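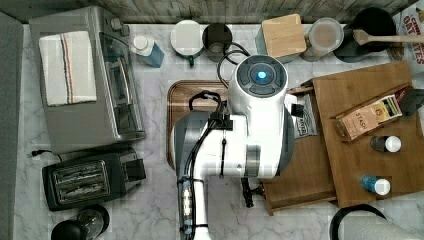

Figure 4. Kitchen counter with a bamboo cutting board in use as a surface for small goods; toaster oven and two-slot toaster at left.

Print this article | E-mail this article

4.2 Boards, trays and the tops of things

We came to the counters expecting to write mostly about storage: cupboards, drawers, racks, the places that are built to hold things. What kept pulling us back was the flat stuff in between. A cutting board, a tray or the top of an oven will take a box of tea as readily as any shelf, and people use these surfaces all day long. We found this the most enjoyable part of the material to work with, and it is also the part that earlier studies of home kitchens tend to pass over in a sentence or two.

We call such a place a borrowed surface. The term covers any flat area that was made for one job and is carrying something that belongs to another. Figure 4 has several of the kinds we coded. The large cutting board at the right rests on a wooden, drawer-like box, and it holds a box of Stash tea and two small bottles with white caps, one dark and one blue. There is no food being cut on it. Across the counter, a striped dish towel is folded over the top of the toaster oven. Under our scheme the board and the oven top both count as borrowed surfaces, and the wooden box counts as a support. The low tray with the raised brown rim is a surface in its own right, and we coded trays separately for reasons given below.

The full log holds 3504 entries from almost 300 counters. After we took out fixed items (sinks, taps, built-in hobs) and entries where the two coders could not agree on what the thing was resting on, 2503 remained, and all the comparisons in this section use that smaller set.

Cutting boards

Boards turned out to be wonderfully busy. We had a single code for them at the start, "food preparation," and it fell apart within the first week of coding. A board lying flat on a counter gives a clear edge and a slightly raised floor, and things collect inside that edge in a way they do not on the bare counter next to it. Tea, vitamins, keys, a bag of rolls, the mail. Several households in the Lokutik group kept one board for cutting and a second, usually the larger, as what one of them called "the parking lot." When asked, they could say at once which was which, and visitors who helped with dinner often got it wrong.

Bernd Kleinschmidt, who coded the Wijesinghe group, proposed splitting the board code into three: working, resting and loaded. A working board has food or a knife on it. A resting board has nothing on it, whether it lies flat or leans against a wall. A loaded board has goods on it that are not being prepared. We adopted the split and recoded everything from April onward, then went back for the earlier entries. The board in Figure 4 is a loaded board. It would be easy to read it as clutter, and one of us did so at first, but a loaded board often has to be lifted only once to clear a large area, goods and all. A few people showed us exactly that move with real pride.

Whatever lies under a board matters as well. A board set on top of a box gains height, and height changes what people are willing to leave on it. Boards raised in this way rarely carried anything tall in our material. Low boxes and small bottles were typical. We can't say if this is care or just a matter of reach, and we would love to see somebody test it properly.

Oven tops and toasters

The top of a toaster oven is the most contested surface in the whole study. Interviewees in the Skusska group told us firmly that nothing should ever go there, and then we would look over and see bread bags, oven gloves, a stack of plates. Cloth was the most common load. A towel over the top is close to hand when a hot tray has to come out, and it has a way of becoming a permanent resident. We coded folded cloth apart from dropped cloth, as the two seem to come from different habits: folded cloth tended to be spoken of as having a place, dropped cloth as waiting for one.

We recorded only where the cloth was. Whether an oven had been used recently is something the log doesn't tell us, and readers with an interest in kitchen safety should not lean on these entries for that purpose. The Brotetti interviews ask about it directly and would be a better place to start.

Slot toasters are a different story. With the slots facing up there is very little flat area left to borrow, and the small rim around them is seldom used for anything. This makes the toaster a kind of quiet neighbor. Goods gather beside it but not on it. Where a toaster oven and a slot toaster were kept on the same counter, as in Figure 4, they were often on the same side, and people spoke of that side as the "bread end" or the "breakfast end" even if lunch and dinner were made there too.

Trays

Trays puzzled us, happily. A tray has an edge like a board, only better, and we assumed it would draw even more goods. In a good many homes it did the opposite. Several people treated the inside of a tray as taken, even when it held little, and put new arrivals down just outside the rim. Small packages were the usual case. A snack bag, a packet of seeds, a roll of tape would land in the open strip between a tray and the next surface along. We first coded those strips as "bare counter" and later gave them a code of their own, gap, after finding how often the same kinds of things came up in them.

Gaps are worth a closer look for anyone planning a kitchen study. They don't appear on floor plans, and they shift when someone moves a board two inches to the left. Interviewees had trouble naming them. Yet when we asked, "Where would you put this down for a minute?" and handed over a small bag of nuts, a gap was often the answer, given with the hand before the mouth caught up.

Notes on coding

Where one item rested on another that rested on a third, we coded the nearest pair and listed the rest as a chain. Tea on a board on a box is a chain of three. Brand names were written down when they could be read and left blank when they could not; partial lettering was entered as it stood, with no guess at the missing part. Bottles were entered by size, cap and body color unless the label or the owner told us the contents. The two coders worked alone and met at the end of each group to settle differences. Most of their disagreements concerned supports, above all wooden boxes that might or might not be drawers, and for these we kept the looser word.

Print this article | E-mail this article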